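Mistow Shire extends container refund trial

Mistow Shire Council has extended its container refund trial until the end of March. The collection point at Gill Street will keep its present hours, and a second point will open at Kirnard in December.

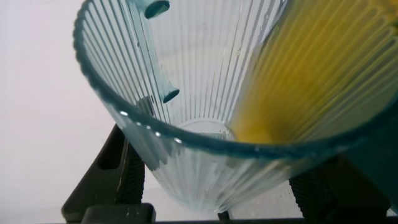
Several residents asked that the Kirnard point stay open past 5 pm, one writing that people who work in town would otherwise never get there. Council will review the hours after the first month.

Flodus, the contractor, registered 321 households in the trial's first stage and a further 204 in the second.
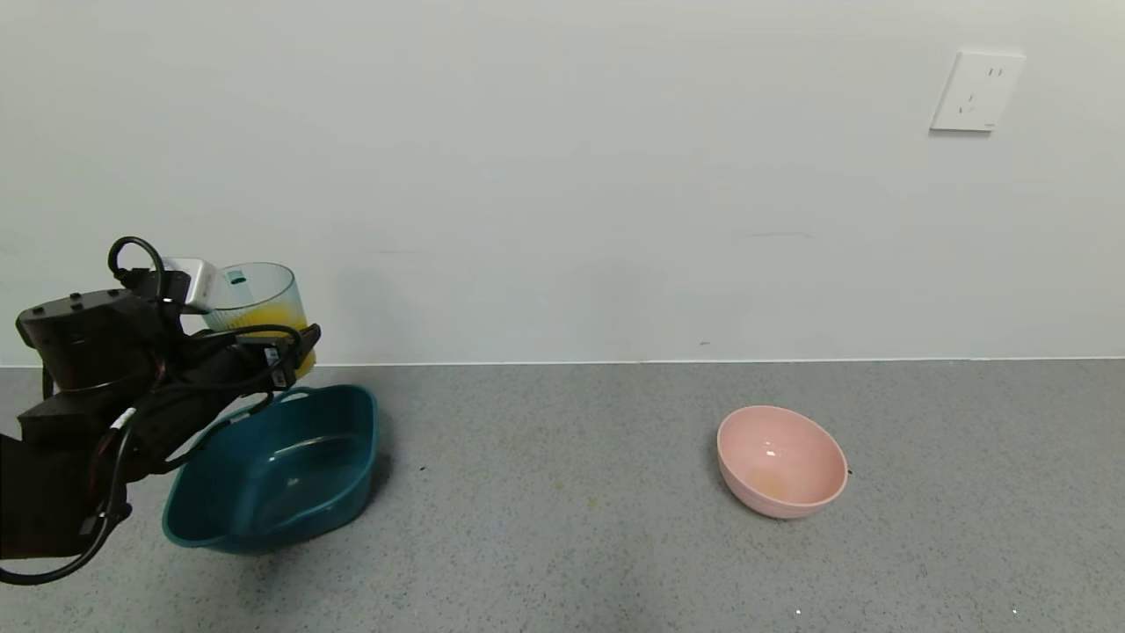 Refunds will continue to be paid by bank transfer or as a credit on the rates notice. Households already registered do not need to apply again. 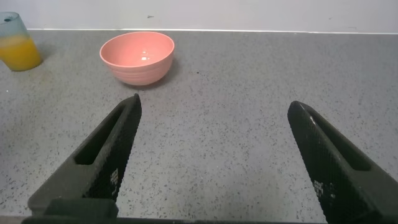 New applications may be lodged at the council office or by post to PO Box 1785, Mistow.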